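4.2 Kit under test: wrist camera and grip pads

The Janwood kit was bought as sold, no extras. Two fingers, two stick-on grip pads, one small wrist camera, a cable too short for our arm. Setup took 90 minutes, most of it spent on the cable. Firmware was the version posted on May 22, 2020 and was not changed after that.

We ran 144 trials over the household set, 10 objects in all. Gerosness pads were fitted for the second half so the two pad types could be compared on the same fingers. Glossy items were the hard part - the grasp planner supplied by Duker reads highlights as edges and picks a bad approach angle. Matte items gave little trouble. Scores by object are in Table 3, pad wear in Table 4.

Camera exposure was left on auto. Probaly a mistake for the dark fixtures, see Section 5.
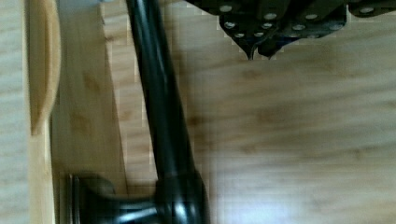
Figure 6. Wrist view, dark glossy faucet on bamboo surface. Dotted grip pad at upper right, clear of the faucet.

Can the pads be swapped without recalibrating the camera?
Only if the new pair has the same thickness. Gerosness pads are 2 mm thicker, so we re-ran the fingertip offset routine after each swap and left the camera mount alone. The Mac Mathúna manual skips this step and it should'nt.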